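Home | Ask | Topics | Unanswered | Sign in

Storing toilet paper in a utility closet without it getting damp or crushed?

Seyoum919
I buy toilet paper in bulk and the bathroom cabinet only holds 2 rolls. The rest goes in the closet by the back door with the hand tools and light bulbs. By October the bottom rolls are squashed oval and the paper smells a bit like a basement. Some are individually wrapped and some have no wrapper left. Is it worth moving them all into a bin, or do I just need a better shelf?

Puvico
Bin with a lid. Any hardware store.

Zurnmont436
I would sort them first. Rolls still in plastic can go on an open shelf. Unwrapped ones pick up dust and smells quickly, so put those in the bathroom and use them first.

Stand the rolls on end – they hold a lot more weight that way than on their sides. Two layers is plenty. Keep wrenches and anything else heavy on a different shelf, because one knock tears the wrapper and then the plastic is no use. Leave a small gap at the back wall if it's an outside wall.

A bin works too, but make sure the closet is dry before you close the lid on anything. Check the floor near the door after rain. If it still smells after a month, the closet is the problem and a bin won't fix it.

Oladthorpe
Agree with the above, except I stack mine three high – no trouble so far. I keep the flowered ones for the guest bathroom.
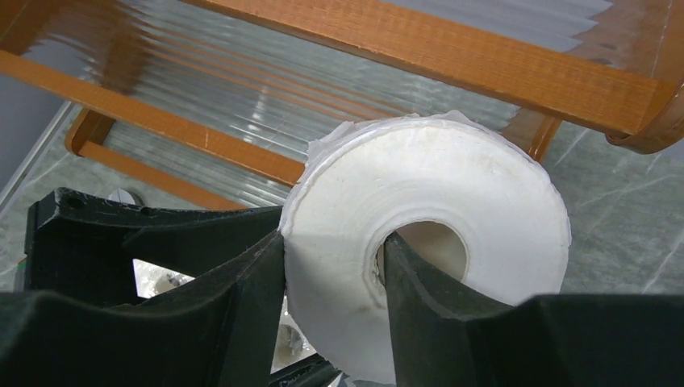
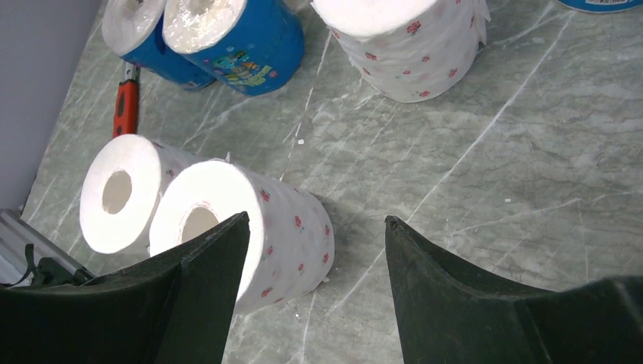
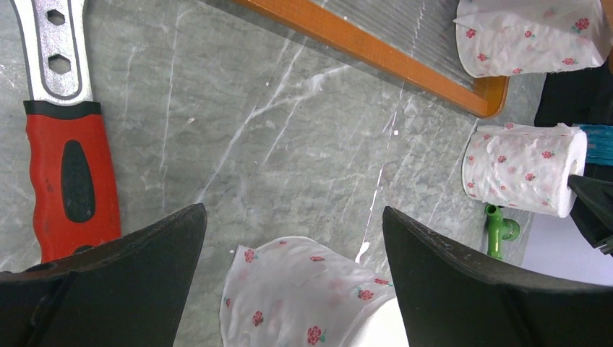

Toilet paper rolls, with a red-handled wrench in the last picture.

Related
How long does toilet paper keep in a garage?
Musty smell in closet on outside wall
Best way to hang wrenches on a closet door
Shelf depth for paper towels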